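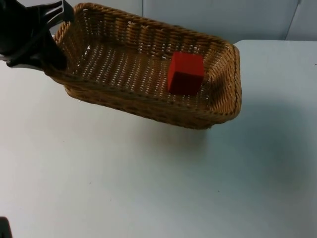 First up was the draft handling rules for the two-arm bench, and I'm writing these minutes the way I took them, so forgive the rambling! Joaquín Retamal wants one rule for anything carried in an open container, and we got stuck right away on tilt. Domingo Garrido pointed at the wicker basket, gripped at one end with the other end hanging lower and the red cube riding down toward that low end, and asked whether we'd pass it. I said yes for a block, no for anything that rolls. Joaquín said a rule can't depend on who's in the room (fair). We settled on this wording: "Open containers held at one end carry only items that sit well below the rim."

Next, speed. The Bureo sheet says 300 mm per second for an empty container, and Domingo would like 70 with anything in it. I thought 70 was painfully slow, and I still do, but I lost that one. Rule 29 gets rewritten to match, and Joaquín has the pen.

Then we talked about loose items on the table. The old text only says "keep the area clear," and every one of us reads it differently. 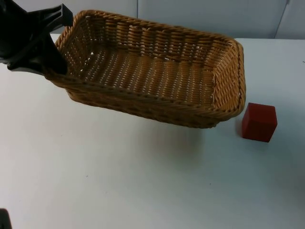
Item 3: basket lifted, cube on the table off its right end.

Agreed that a loose item may stay on the table during a lift as long as it's written on the task card. Domingo asked for a minimum gap of 50 mm, and I asked who was going to measure it every time. We left the number in brackets for now. Joaquín will ask Echeverría how they word theirs.
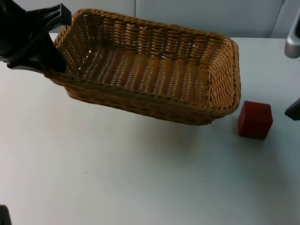

Rosalance, 29 Jun 2025

Last item, and the longest: the second arm. When one arm is holding something up, where does the other one wait? Right now its gripper tip can sit out to the right at table level, close to the cube, and the draft says nothing at all about that. I'd like a marked parking spot. Domingo would sooner have a software stop, and the Daltus controller has a setting for it that none of us has tried. We'll do both on paper and decide in August.

Actions: Joaquín, rule 29 and the call to Echeverría. Domingo, the Daltus setting. Me, a sketch of the parking spot and a clean copy of the draft.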